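[Pedberg-list] Re: The Nallolmont sofa, and reconditioning old leather

From: Sarmīte Liepiņa
Date: 23/04/2023
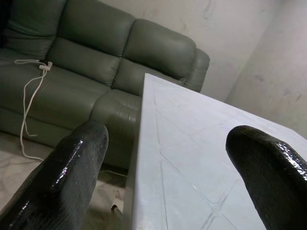
The sofa, with the phone-charger kind of mess you all know from your own living rooms.

Hi Lahcen, hi everybody,

Sorry it took me so long to get to this, the digest goes into a folder and I forget the folder exists. Quoting the bits I'm answering so people can follow along.

Lahcen Amrani wrote:
> We've been offered a secondhand Nallolmont, the puffy one with the
> split back cushions. Seller wants 300 and says it's "gray". My wife
> looked at the same picture and says it's green. It's 200 cm long and
> I'm worried about (a) the wrinkles on the seats, (b) cleaning down
> in those seams, and (c) whether a table will fit in front of it.
> Does anybody on the list live with one? Would you buy it again?

We do live with one! Ours is the one up top, and your wife and your seller are both right. In the morning I'd call it gray, and by dinner with the lamp on it's as green as an olive. I've given up and say gray-green when people ask. We tried to match a throw pillow to it once and came home with three different ones, none of which I'd put on it now.

(a) The wrinkles. Yes, you'll get them, and more on whichever seat is the favorite. Ours has long creases running across the seat and the front bulges out with little puckers. It doesn't bother me, it's leather and people sit on it. What I'd check on yours is whether the creases are just folds or whether the color has started to crack inside them. Press next to one with your thumb and look. If it's cracked I would offer a good deal less than 300.

I do ours twice a year, February and then whenever I remember. Vacuum with the soft brush, wipe with a barely damp cloth, let it dry overnight, then a thin coat of the Evidov cream, the plain one without the scent. Thin! The first time I put on way too much and we all slid around for a week, and my nephew's white T-shirt was never the same. It does leave the leather a little shiny where the light hits it, so if you like a dead matte finish you may want to try it at the back first.

(b) The seams. They're deep, I won't lie. Every back cushion has that stitching across the middle that makes it look like two rolls stacked up, and crumbs love it. The gap where the back meets the seat is worse. That's where all our cables end up too. I keep meaning to run the white one properly behind the sofa so it quits trailing over the seat and down the front, and I got as far as buying a bag of those little stick-on Bite clips, which are in a drawer. If anybody has used them on the back of a leather sofa and gotten them off again without a mark, please write in before I try it.

(c) The table. We went with a white rectangular top with a marble sort of look and I'm happy with it, it brightens up all that gray-green. But measure your knees and not only the room! Those seats puff out further at the front than you'd expect from the spec sheet. We started with the table much too close and had to shuffle in sideways like at the movies. The one I nearly ordered was 139 long and 66 deep, and I taped that out on the floor with masking tape and lived with the tape for a few days, which I recommend. My mother vacuumed it up.

Oh, and look at the armrests when you go. They're fat and rounded and very nice for a nap, but a mug will not stay on one. Ask me how I know, or ask the rug.

Would I buy it again? I think so, yes. Maybe not at 300 with cracks in it.

If you go and see it, tell us what color it was.

Sarmīte

P.S. Does anybody still have the Evidov cream in the big tub? The store in Pedberg only carries the small ones now and I'm down to the scrapings.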